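Do we need a second Pallura booth?

I said in May I'd write up the numbers before we spent anything else, so I'm writing them up. 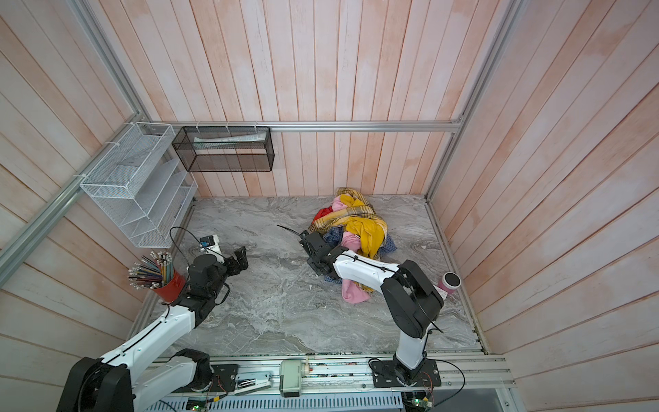 The quote is for one more booth, two arms on a track, with a year of support thrown in. Everett Abernathy sent it over with the word "modest" in the subject line. I've been buying equipment long enough to get nervous when a sales guy picks that word.

My problem starts with how the thing is priced. The arms are one line. The grippers are another line. The wrist cameras are 749 dollars each, and the quote says "recommended," which I read as "it won't do anything useful until you buy these." Then there's a setup fee of 2000 dollars for what I'm told is a day of work. I asked what happens during that day and got a PDF.

Fine, everybody's quotes look like that. What bugs me more is the stuff that isn't on there. When we budgeted for the first booth we had nothing down for cable ties, mesh baskets, spare cables, or somebody's time to tidy up between runs. Clothes are the worst for that. A cup goes back where it was and you start over. A scarf and a shirt in a heap have to be pulled apart and dropped again, and a person does that, on salary, every single time. Halfdan Steinarsdóttir kept a log for a while and then stopped because the log was taking too long. I'd love to see a line for that on somebody's spreadsheet.

Czesław Duda thinks I'm being cheap. His argument is that a second booth means we can run two jobs at once and get through the list in 3 months, where one booth would need 7. I've looked at his sheet. It assumes both booths are running all day. Ours doesn't run all day now. It runs when someone is free to stand near it, and we aren't hiring.

I did get a competing quote from Cirkik. Cheaper arms, longer wait, and the support is an email address. Kevin Ó Briain used them at his last job and his whole review was "they answered eventually." Not enough to go on, but I'm keeping the quote in the folder.

So where I am right now: no second booth this quarter. I'd put part of the money into spares for the one we have, meaning one extra gripper and a full set of cables, and I'd pay for more hours from a person. If the booth is busy most of the day by fall, I'll call Everett back and he can say "modest" to me again. I also want that setup fee broken out by the hour before I sign anything.

Comments are open. If you've gotten Pallura to drop the fee, please tell me how.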